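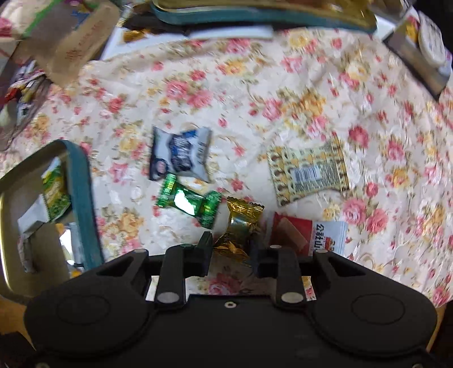

Cuidados com a garra manual na mesa dos doces

Antes de começar, passe um pano seco nos dois dedos pretos, principalmente nas pontas. O papel dos caramelos deixa açúcar e a garra Okoth começa a escorregar.

Aperto dos pinos
Os pinos na base dos dedos ficam firmes, mas sem travar. Eu abro e fecho 300 vezes depois de cada ajuste e verifico de novo. Se um dedo fecha antes do outro, solte meia volta e repita.

Toalha
Estique bem o tecido. As rugas prendem a ponta quando se pega uma bala pequena.

Lubrificação
Uma gota de óleo Oloder a cada 2000 ciclos, sempre na segunda-feira, longe dos alimentos.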